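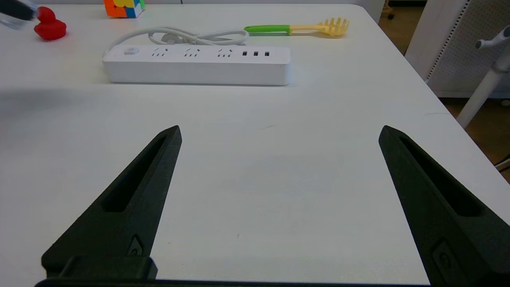
Hiveo 4 Tabletop Tidying Arm

SKU 1805
Sold by Plarix
Ships in August

The Hiveo 4 puts things away. It does this at a pace that will feel familiar to anyone who has asked a teenager to do it.

What it handles today
Bath toys, puzzle cubes, pasta servers and most other kitchen tools with a proper handle. Set a bin within reach, tell it which things go in, and leave the room. Watching makes it feel longer.

What it sort of handles
Power strips. It will pick one up and set it down where you asked. The cord comes along in whatever shape it likes. Coiling is on the list for the next software update, where it has been for the last two.

What it doesn't handle
Laundry, wet dishes, anything under the couch. If you're hoping to replace a person, keep the person.

In the box
Arm with two-finger gripper
Wrist camera
Table clamp
Spare fingertips (one pair)
Power supply, 99 W

Specs
Max payload: 2000 g
Noise: quieter than the dishwasher, which it can't load

From customers
"Cleared my son's desk while I made dinner, ate dinner, and cleaned up after dinner." Liis Avotiņš

"We use ours at the shop to sort returns. Bleddyn is still faster but he wants lunch." Lautaro Pereyra

Returns accepted if unused. Fingertips are not covered by the warranty.

Related: Luvex bin set, Sutcliffe clamp extender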